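Reusing an old PC as a home server, worth it?

statley_sid
April 16, 2020
Stuck indoors so I've dug the old desktop out of the loft. Plan is to put all our films and photos on it and leave it running. My brother-in-law reckons the electric will cost me more than just buying a little NAS box. Is he right?

ploren
Depends what it draws at idle! Mine sat at 23 watts once I pulled the graphics card (didn't need it, no screen plugged in). Get a plug-in meter before you spend anything.

dravsteader
Sorry but I'm with the brother-in-law. Old desktops are noisy, hot and huge. I ran one for 18 months in the cupboard under the stairs and the fan drove us all mad. Bought a 2 bay NAS in the end and wish I'd done it sooner.

ploren
Noisy if you keep the stock cooler, yeah. Swap it for a bigger, slower one. And if the board will take a lower power chip they go for next to nothing second-hand. Just watch how you handle it.

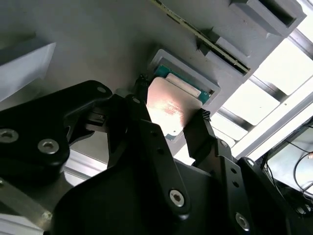

Processor chip, held by the edges

dravsteader
So that's a meter, a cooler AND a chip. How is this the cheap option again?

statley_sid
Ha, fair point. I do like tinkering though, and it's not as if I'm going anywhere before May. Meter ordered, will report back.

ploren
Good man. Back up the photos first!!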